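The Meter at Delorme

The water meter at Delorme read 1,173 in October. Vija Zariņš wrote the figure in column 5 and closed the valve.

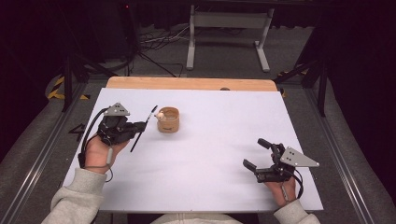
The valve had served one house, unoccupied on paper. Consumption for the month was 60 units. Vija went in at the side door and found a white board lying on a light wooden tabletop. She recorded both under Remarks.

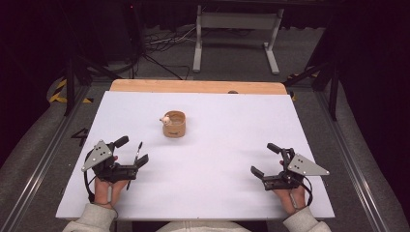 Lerninora Writing Club
Florencio Zabala opened the door at 4:40. He gave his account number as 574. A small white figure perched on the rim of a tan cup.

"That account was closed," she said.

"I still drink water."

She checked the form. It had no column for this. 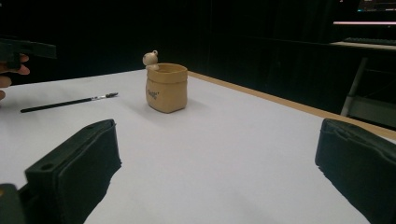

Photo: Plesetti Archive
She reopened the valve a quarter turn and initialed the reading.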